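**Linkage gripper vs. parallel jaw for small glossy parts?**

**tolliver_k**
Okay, so I've been going back and forth on this since September and I want opinions before I spend more money. I have two grippers for the same arm. One is the Filtau parallel jaw, which is a tank, 632 grams with the adapter plate. The other is the black linkage one Bednarek sells as a kit, 358 grams once it's bolted up. Same wrist camera on both, same Akstead controller.

My test is dumb but repeatable: pick a toy brick off a white tile, put it in a wooden bowl, do it again. The tile sits on a black and white marbled surface, and I did that on purpose so the vision has something ugly to deal with.

Logged so far: 676 picks with the linkage gripper, 332 with the Filtau. Yes, I know that's lopsided, I'm getting there!

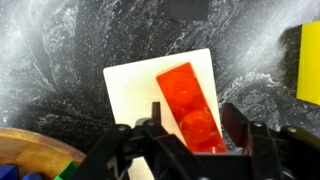

The translucent red ones give me the most grief. The edges glow orange, the middle goes dark, and my segmentation wants to call it two objects. Set at an angle on the tile it gets worse, and the linkage fingers already eat up the whole bottom of the view, so by the time I'm straddling the brick I'm trusting the last good estimate. The Filtau blocks less of the view but it hits the tile if I come in even slightly low.

**mudflap_ranger**
Keep the linkage one. Losing that much weight off the wrist is worth more than a nicer view. You can plan the last inch blind, people do it all the time.

**Kosmas Liapis**
I disagree with mudflap, sorry. Blind is fine on a solid matte brick. On a clear one your estimate is bad *before* you go blind, so you're just committing to a bad number. Try tracking the studs. Two round bumps in a line give you the long axis, and you can ignore whatever the edges are doing.

**tolliver_k**
Huh, I hadn't thought of the studs. The lower one tends to go into shadow when the fingers get close though?

**Kosmas Liapis**
So grab the angle while you're still high and hold it. Or put a small light on the other side.

**mudflap_ranger**
A light on a glossy brick, great, now he has highlights too.

**Kosmas Liapis**
Diffuse it! Piece of baking paper. We did this at Covelmont with clear caps and it was fine.

**pennywhistle9**
Side question, are you getting any slop in the pivots on the Bednarek? Mine loosened up and the fingertips started closing off center. I blamed the camera calibration for a whole evening before I grabbed a finger and wiggled it.

**tolliver_k**
A little on the right finger, yeah. I've been snugging the screws every morning and calling it maintenance. Threadlocker?

**pennywhistle9**
The weak stuff, and only a dot. Too much and it creeps into the joint and then it sticks – ask me how I know.

**tolliver_k**
Ok. Plan is threadlocker tonight, stud tracking after that, then I even up the Filtau count so the comparison means something. Will post the logs in here, and if anyone has a finger drawing for the Bednarek with a narrower tip, please send it.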